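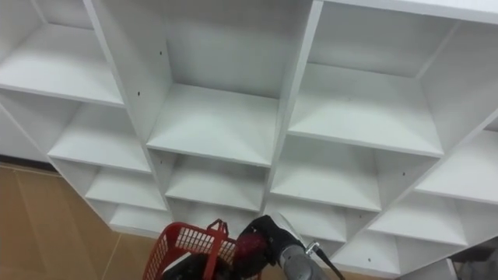
Chapter 11. Household chores remain a hard case for automation. A factory arm repeats one motion at one station, while a home asks for many motions at changing heights. Even a set of open white cubbies, with a red basket held in a gripper beside it, calls for separate reach plans for each compartment. 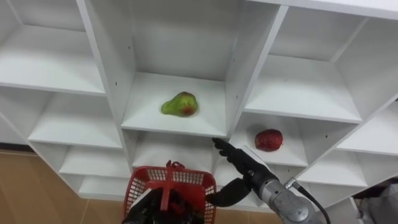
Can a machine put away the groceries yet? In part; slow, supervised work is possible, and unattended work is still unreliable.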